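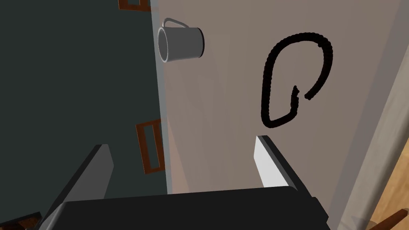 *Gripper open, with a dark surface to the left and a paler panel beside it.*

## Smart streetlights in Cluditz: your questions

I get stopped about these lights at least once a day (usually while I'm holding groceries), so I've put my answers on one page. Last updated Thu 8 May.

**What's being installed?**
The town is swapping 109 old streetlights for LED ones with a small Caltero sensor on top. So far 80 are up and running, mostly between the station and the river. The rest are waiting on new poles, and I don't have a date for those yet, sorry!

**Will my street go dark at night?**
No. After 11 p.m. the lights dim, then come back up when someone walks or rides past. If yours feels too dim, tell me the pole number and I'll pass it along. We already turned up 4 of them on Mahrous Street back in February. 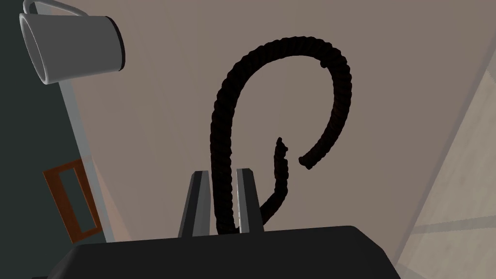

**Do the sensors record me?**
They pick up movement and air quality, and that's it. There's no microphone in them and no camera. I asked to see the spec sheet before I agreed to write any of this, and you can read it at the library desk.

**Can I get the air quality numbers?**
Yes, and please do! They go up on the Ponetti map every hour. It's a bit clunky on a phone, so try it on a laptop first.

**The light outside my bedroom is way too bright. Help?**
Ask for a shield. It's free, it clips on, and mine took two weeks to arrive.

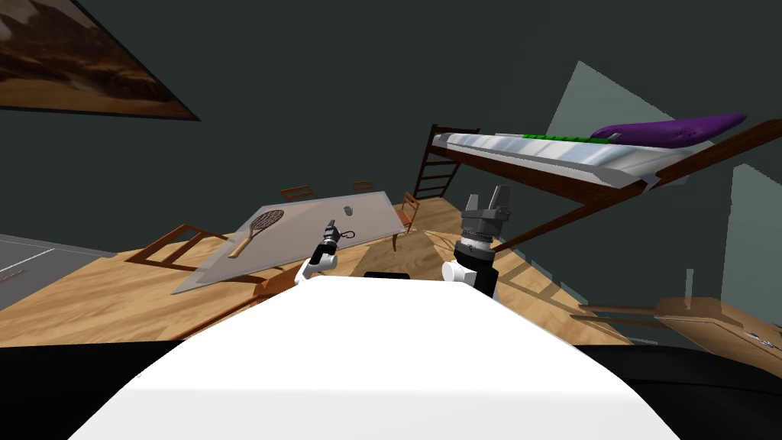 Bongani Radebe wrote in to say his shield took closer to five weeks, and that quoting the pole number in the subject line got things moving. His is pole 102, if you're on the same block and want to compare notes.

**Who do I call if one goes out?**
Use the number on the pole, day or night.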